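Ticket 3518 – Meeting room display drops out on the Deterberg floor
Opened by: Saodah Ong
Status: Waiting on parts

Wall display loses signal every 18 minutes, then comes back on its own. Same behaviour with two different laptops, so I've ruled out the laptop end. Colour is fine while it's up.

Tried so far:
Swapped the HDMI lead – no change.
Turned off sleep in the display menu – no change.
Rolled the Jandis dock firmware back – dropouts now 30 minutes apart.

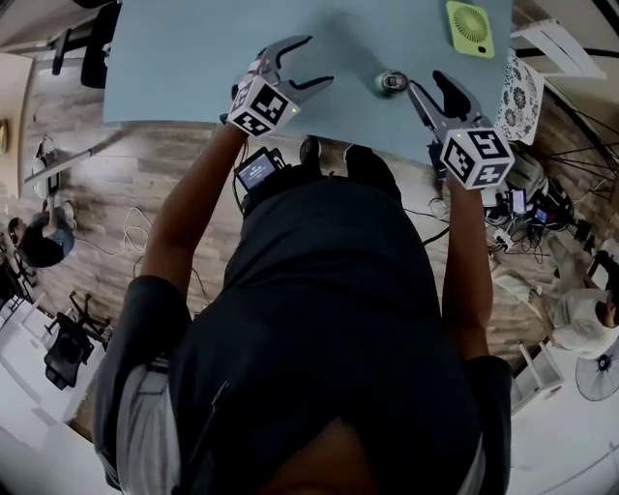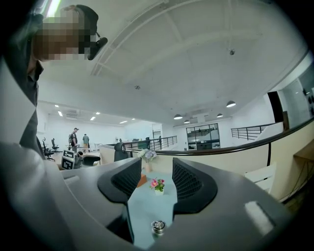

Wed Jun 29, 2022
Moved the dock to a different power point and left a test pattern running. Three dropouts before lunch. The dock log shows error 35 each time, and Sumampouw support say that code means the power supply is sagging under load. Replacement supply ordered. Please don't cancel the room bookings – the old projector still works on the VGA input.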